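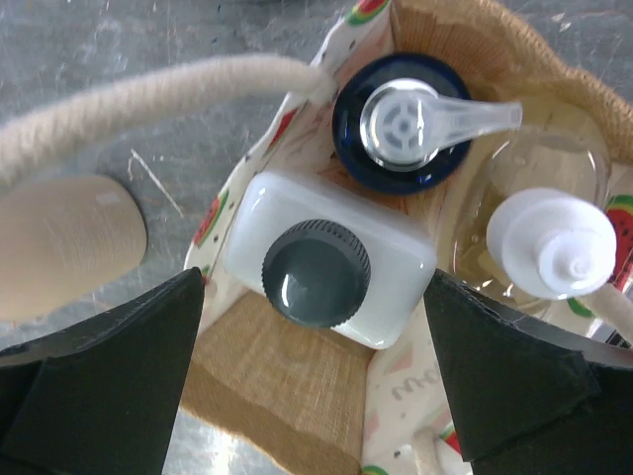 Pinza casera para sacar botes de una cesta: me engancho con los dosificadores

grorkside_taller
Domingo por la tarde en el taller compartido y sigo igual. El brazo es de montaje propio, con dos dedos impresos y la cámara en la muñeca. Quiero que coja el bote blanco cuadrado del tapón gris, que queda en medio de otros dos con bomba. Al bajar, la punta del dedo derecho se mete debajo de la tapa blanca y levanta el bote de al lado. Con la mesa despejada no falla. ¿Cambio los dedos o la trayectoria?

Siqueira
Los dedos. Esas cuñas son muy anchas para botes tan juntos. Yo las haría más estrechas en la punta y dejaría la goma solo por la cara interior.

furkel_955
No estoy de acuerdo. Antes de imprimir nada, gira la muñeca. Tienes la pinza alineada con el hueco malo. Prueba giros de 5 en 5 grados hasta que los dos dedos bajen libres.

grorkside_taller
El giro lo tengo limitado por el cable de la cámara. Puedo recolocarlo, pero hay que desmontar media muñeca.

Ghislain Gauthier
¿Y coger por el tapón? Es redondo y estriado, agarra mejor que el cuerpo, que es liso. Además no tienes que bajar tanto.

Siqueira
Por el tapón se le va a balancear en cuanto acelere. Con el bote lleno, peor.

Ghislain Gauthier
Pues que acelere menos. En el mío bajé la aceleración a la mitad y lleva meses cogiendo frascos así.

furkel_955
Ojo también con el forro de tela. Si el dedo lo pilla contra la pared de la cesta, arrastras la cesta entera. Fíjala a la mesa mientras pruebas.

grorkside_taller
Eso me pasó ayer, pensé que era el motor. Voy a probar lo del tapón con 4 mm menos de apertura y la cesta sujeta con dos mordazas. Si se balancea, imprimo los dedos estrechos. ¿Alguien tiene el archivo de los de Jotdale?

Siqueira
Te lo paso por privado. El agujero del tornillo sale justo, repásalo con broca.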